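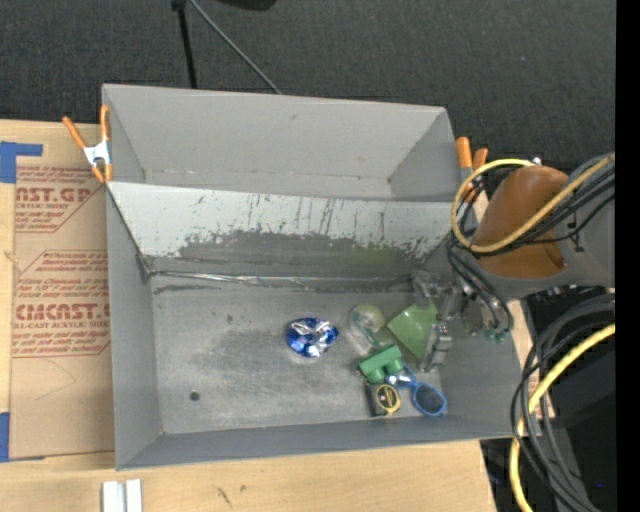
Trial bin, front compartment, gripper at the right-hand end.

Ticket 510
Product: Wistska bin-picking kit, on trial
Customer: Tiltatley, returns sorting
Opened by: Howard Birkett
Assigned to: Kaede Ogura, Kaltodska support
Priority: Normal
Status: Waiting for customer

Howard Birkett, 08:40
We have the Wistska kit on trial until the end of March and need to decide whether to buy. Picking is good across most of the front compartment. It gets poor at the right-hand end and next to the divider. The arm goes down, stops short, retries and then skips the item. The log gives "approach limit" each time and nothing else.

Target is 86 per cent first-time picks. We reach that with items in the middle of the floor. With items to the right we do not.

The rear compartment is empty in the picture. We are only picking from the front until this is sorted out.

Kaede Ogura, 09:25
Thank you for the picture. "Approach limit" means the planner thinks the gripper would touch a wall before it reached the item. It works from the stored bin model, so the first thing to check is whether the model matches the bin. Please tell me:
Which bin profile is loaded?
Has the bin been moved or swapped after calibration?
What clearance is set for the divider?
The divider paint is heavily scraped, with a large dark patch low down towards the middle and right. Was it like that when the trial started?

Howard Birkett, 10:10
Profile is the default, two-section. Clearance is 7 mm, never changed. The bin was lifted out for cleaning last week and put back by hand against the clamps. I did not know it needed calibrating again. The setup guide mentions it for a new bin but says nothing about putting the same one back.
The bin was second-hand and the divider was already marked. I can't say how much has been added by us.

Kaede Ogura, 10:45
Understood. I will ask for the guide to be changed. Please do the following in order and stop if any step fails.
1. Pause the job and send the arm to park. Wait for the drive light to go out before you reach in.
2. Take all items out of the front compartment.
3. Check that both orange-handled clamps are tight and that the bin can't be pushed along the table.
4. Look under the bin. The sheet of protective card on the left runs beneath it. Pull it clear so the bin sits directly on the table.
5. Run Bin Align from the service menu. It touches the walls and the divider at low speed.
6. Send me the alignment report before you start picking again.

Howard Birkett, 13:30
Steps 1 to 5 done. The card is out. The right clamp would turn a little by hand, so I reset it. Bin Align passed the front and left walls, then stopped at the divider with "surface not confirmed". Ran it twice, same result. Report attached.

Kaede Ogura, 14:05
I have passed the report to Rin Nagano, who looks after the planner.

Rin Nagano, 15:20
The wall positions differ from the stored model, most of all at the left end. That fits with the bin having been lifted on to the card. The divider is a separate matter. The default profile treats it as an upright wall and yours slopes. Load profile "two-section, sloped" and run Bin Align again. Leave the clearance as it is. Lowering it would get rid of some of the errors but would let the finger rub on the paint.

Howard Birkett, Wednesday, 09:15
Sloped profile loaded. Bin Align passed all surfaces. I ran 50 picks with the same kinds of item as before. No approach limit errors on the green block or the blue-framed glasses, even when they were close to the right wall. The blue and silver foil pack was fine as well.
The clear plastic item is still a problem. It was skipped several times with "no grasp found", which is a different message.

Kaede Ogura, 09:50
Good, the first fault looks to be dealt with. Clear items are a known weak point of the standard vision settings. There is a setting for them in the add-on pack, which is not part of the trial licence. I have asked Kanako Sasaki in sales whether it can be switched on for you, and she will write to you separately about the price.
Please also check the yellow hose and the black cables at the wrist for rubbing before the next long run, as the arm will now go further into the right-hand end.

Howard Birkett, 11:35
Hose and cables look all right with the arm parked. I will check again after a full shift. Please keep the ticket open until we have tried the clear item setting. If the add-on costs extra, I need the figure before the trial ends, as it will go in the same purchase request.

Kaede Ogura, 11:50
Ticket left open. Next update after the licence change.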